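Rirkasis Shared Workshop
Minutes of the arm build group, June

Present: Coralie Baxter (chair), Lech Cieślak, Rangi Waaka, Daithí Tierney (minutes)
Apologies: Paora Merrick
Opened 6:40 p.m.

1. Previous minutes
Accepted with one correction. Item 4 should read "shoulder joint", not "elbow joint".

2. Matters arising
Lech has returned the torque wrench. The drill press booking clash was settled between the two members concerned. The label printer is still out of tape.

3. Arm status
Rangi reported that the second gearbox has been rebuilt with the replacement bearing. Backlash at the wrist is down but still measurable. He wants to run the joint for a full evening before closing the housing for good. Agreed.
The Bratine driver board continues to drop out when all axes move together. Lech suspects the supply and will log the voltage during a run. If the log shows a sag, he will move the shoulder motor to its own supply. Coralie asked that the wiring sheet be updated at the same time and not a month later.

4. Tables and mounts
The group discussed whether to stay with the white folding tables or build a fixed bench. Folding tables flex under load and the clamps have to be checked each session. A fixed bench would need floor space that the Gruvora lathe now takes up. Decision: keep the folding tables through the summer. Rangi to try a cross brace under the larger one.
Poles stay clamped at the back corners. Anyone who moves a pole must redo the calibration and write the new values in the book.
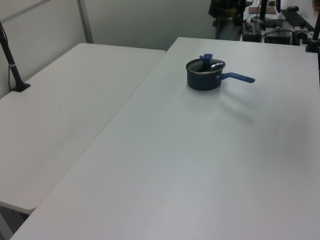 Daithí asked for a fixed rule on cable runs. Cables are to come down the poles and go back to the bench, with slack left at the bottom. Nothing is to cross the work area. Agreed without a vote.

5. Pick and place task
The test set stays with ordinary kitchen items. Lech's script completed 17 trials at the last session, of which 9 were counted as good under the rules adopted in the spring. Most of the failed trials were long-handled items gripped too far from the body, so that they turned in the gripper on the lift. Rangi proposed choosing the grip point from the pot body and ignoring the handle. Coralie prefers to keep handle grips and slow the lift. Both methods will be tried on the same items before the next meeting. Lech to write the comparison script.
The log file now holds 3008 entries. Daithí will split it by month and copy it to the Hoani drive.

6. Safety
The stop button must be within reach of the person running the arm. Hands stay off the tables while the motors are powered, including during slow moves. Coralie will print the start-up sheet in larger type.

7. Purchases
Approved: one power supply, two spare clamps, one reel of shielded cable, tape for the label printer.
Deferred: second gripper. Paora to send prices.

8. Other business
Rangi asked whether the arm could be shown at the open evening. Left until the driver fault is fixed.

Actions
Lech: voltage log, wiring sheet, comparison script
Rangi: gearbox run, cross brace
Daithí: split and copy log file
Coralie: start-up sheet, purchases
Paora: gripper prices

Closed 7:55 p.m.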